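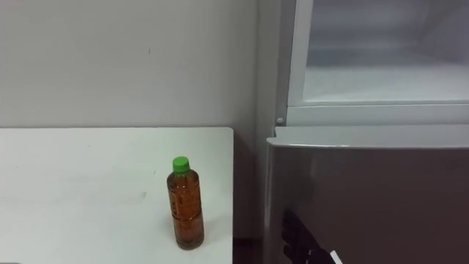 Saturday, July 25, 2026

Batch 3 of the madder dye, second bath. Weighed out 200 g of wool – the Penura skeins, not the Senier. Alum mordant as before. Held at temperature for an hour, then left to cool in the pot.

Colour is duller than batch 2. Farzana thinks it's the tap water; I'd blame the old madder. Rokeya to try rainwater next.

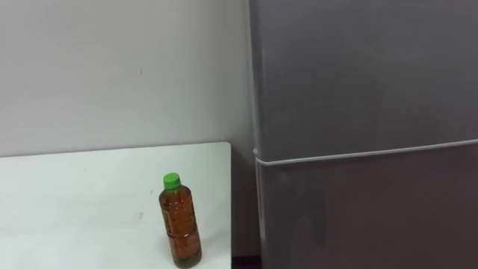
White table and the wall behind it.

Still to do: rinse, label, order more alum.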